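Can a robot arm do the sorting in a small workshop yet?

Asked Oct 6, 2026 in Workshop and Garage

We make wooden toys and shop fittings in a unit on the Jerkwood estate. A fair bit of somebody's day goes on tipping mixed offcuts and painted parts out of a bin and putting them into trays by colour and length. It's dull and we all try to get out of it. My business partner has been watching videos and now wants us to get an arm. He's had a quote from Zumimik for 2848 a month, which includes the gripper and "setup support", whatever that covers. I think we'd be paying for a very expensive teenager. Has anyone got one doing this sort of job for real, all day, without standing next to it?

3 answers

Answer 1 (accepted)

Short version: not at that price, and not for mixed parts.

I spent two years at a place that had an arm picking out of a bin. When the parts were all the same and laid out nicely it was fine, slow but fine. Tip them in any old how and it was a different story. Picking up a block in the open is the easy bit. The trouble starts when one is lying against the side, or two are end to end and the thing has to decide where one stops and the next begins. A person just shoves them apart with a finger and doesn't notice doing it.

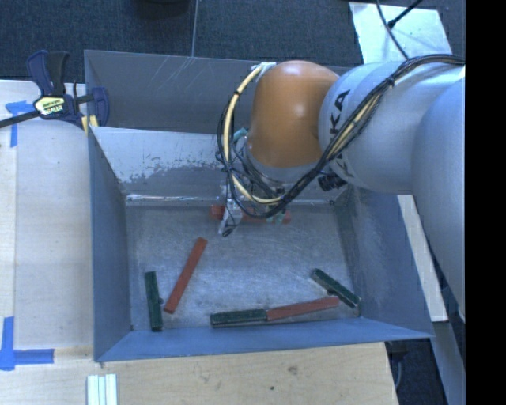
Then there are the walls. The gripper needs room either side of the part, and in the corners there often isn't any, so you end up with a few pieces at the bottom that never get picked and someone has to fish them out. On our line that was me. Shiny or scuffed metal bins didn't help the camera either, we got on better after we put a matt liner in.

Ask Zumimik to run YOUR parts, out of YOUR bin, for three hours with their hands in their pockets. Count how often somebody has to step in. If they send you a video instead, you have your answer. Also ask who pays when a cable snags, and get the fencing priced, as that wasn't in our first quote and it hurt.

Answer 2

Bit harsh on them. We have a Moya cell that does one size of bracket and it's been going since July with not much fuss. But it is one size of bracket. I wouldn't swap it onto mixed wood.

Answer 3

you could just stop mixing them in the first place? two bins, one for each colour. we got ours from Donda and they stack

Comment from the asker: We did think of that. Painted parts come off the same rack, so they'd need separating there and it's the same job moved along a bit. I've asked for the three hour test, no reply so far.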